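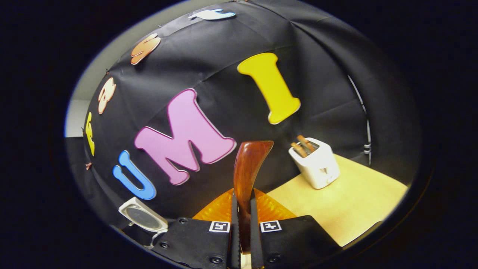 Shingles at 34. Wasn't on my list for June. Olga Salgado thought it was a spider bite, so did her brother Jaime, so did the first walk-in clinic. Cream, go home. By day two she couldn't wear a bra or a seatbelt. The pain, she says, was like a hot wire under the skin, and nothing took her mind off it except fiddling with things — a curved piece of varnished wood, reddish-brown with a hooked tip, the sort of thing you can run a thumb along for an hour. She did. Slept with it some nights.

The second doctor, Ilse Van Wijk, took one look. Band of blisters, left side only, stops dead at the spine. Antivirals that afternoon. They work best if you start early, within three days of the rash, and Olga was only just inside that.

Cost her 17 shifts at Grendeck, where she does payroll. Her boss, Belmiro Fonseca, was decent about it. Her bank account less so. No sick pay past the first week, rent still due, $248 at the pharmacy before the benefits kicked in.

What helped? Loose cotton shirts. Cool cloths. Lukewarm showers, never hot. Her neighbour's soup. What didn't — oatmeal baths (messy), calamine (itchy again in ten minutes), and everybody's aunt with a theroy.

She can go back to most things now. Still a sore patch under the ribs, worse when she's tired. Van Wijk says that can hang around for months and to come back if it does.

If you get a weird one-sided burn and then a rash, go in the same day. Ask about shingles by name. Olga's booked her mum in for the vaccine, Jaime is still "thinking about it".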